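Writing the rules for other people's bedrooms

The operations lead at Vallska has spent most of the past year on a document that runs to 25 pages and has no pictures of robots in it. It is the company's working standard for recording household tasks in private homes. People use hand-held grippers to do ordinary chores, and the recordings go toward training robot arms to do the same things later. Vallska recruits the households, trains the operators and checks what comes back.

She agreed to talk on the condition that we kept to the rules themselves and left clients out of it. We met at the company's office, where a copy of the standard was sitting on the table with a lot of pen on it.

Why write it down at all?

"We had a page of tips," she says. "It was a decent page. Then we had operators in different cities reading it in different ways, and you could see it in the recordings. One person opened the gripper fully before every grasp. Another one barely opened it. Both of them thought they were following the page."

The first version of the standard came out in December. It had 9 sections, and most of them dealt with handling: how to approach an object, how to hold the tool, what to do after a drop. She says the sections on consent and privacy were thin at that point, and that she would do it in the other order if she started again.

"Consent should come first in the document because it comes first in the day. You don't unpack anything until the person who lives there has signed, and until they've walked through the rooms with you and told you what's off limits."

The walk-through now has its own form. It lists each room, and the resident marks it open, closed or partly open. Partly open means some things have to be put away or covered before work starts. Mail, medicine, family photos and screens are on the standard list. Anything else is up to the resident, who can also stop the session at any time and still get paid for the full slot.

"That last bit took some arguing," she says. "But if people lose money when they say stop, they won't say stop."

Leave the room alone

One rule that surprises new operators is that they are not allowed to tidy. Once the private items are dealt with, the room is recorded the way the household keeps it. A bed keeps its blankets, cushions and stuffed toys. Patterned bedding stays on the bed.

"People want to be helpful. They see a busy duvet cover and they ask if they should swap it for a plain one. No. Real beds have deer on them. If every recording is a gray sheet with one white T-shirt in the middle, we've taught the machine about a bed that hardly anyone sleeps in."

Clothing is the biggest single category in the bedroom section. The standard asks for different sizes, knits and wovens, long sleeves and short, and for garments to start in different positions. Spread out is one of those. Dropped in a heap is another, and she says the heap is the one operators skip if you don't check.

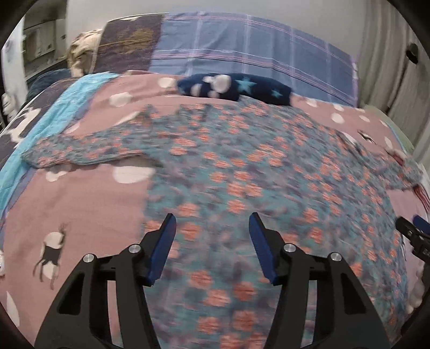

What the handling rules say

The handling section has been rewritten more than any other. She reads parts of it aloud and stops now and then to disagree with the wording.

Operators open the fingers before they reach the item and keep them open until they are in place. They don't poke at cloth to find an edge. If an edge isn't free, they are told to pinch a fold and lift. They work at a normal pace, and she is firm on that point.

"Normal means how you'd do it at home if you weren't in a hurry. We get people who slow right down because they think slow is careful. Then we get people racing to finish. Very fast movement blurs the picture, and some blur is fine, we expect it. A whole session of it goes in the bin."

Failed grasps are kept. If a sleeve slips out of the fingers, the operator tries again and the recording carries on. The only reasons to stop early are a safety problem, a person or pet coming into the room, or a request from the resident. Early on, some operators were deleting every attempt that didn't look smooth, and it took a while to notice.

With two grippers there are a few more rules. One hand holds and the other moves, unless the task calls for both to lift together. The tools should not touch each other. When one is idle, it stays near the work and is not put down on the bed.

Checking the work

Each session gets two reviews. The first is for privacy and is done before anyone looks at quality. The reviewer can reject the whole thing, and no one on the quality side can overrule that. The second review covers the task itself: whether it was finished, whether it matches its label, whether the handling rules were kept.

In the last full review round they went through 1521 sessions. She won't give the rejection rate, but says the most common fault was labeling. "Someone writes 'fold sweater' and what they did was move the sweater to a chair. Perfectly good recording, wrong name on it. We fix the name and keep it."

Reviewers used to work through as many as they could in a shift. There is now a cap, and a break is built into the schedule. She says the misses were mostly coming late in the day.

Wear on the tools is logged too. Finger pads are inspected before every visit and replaced after around 600 hours of use, or sooner if the surface looks shiny or torn. Pads are wiped down between homes, and the wipe goes in the log with the operator's initials.

What is still missing

She has a list of things the standard doesn't handle well. Shared housing is at the top. A bedroom may belong to one person while the hallway outside it belongs to four, and the present rule is that all four have to sign. Children's rooms are allowed only with a parent present, and she would like more detail there on what gets put away.

She would also like other companies in the field to publish their own rules, even rough ones. Vallska plans to put the consent and walk-through sections on its website first. The handling section will follow when she stops changing it.

"I changed a line this morning," she says. "It was the one about sleeves."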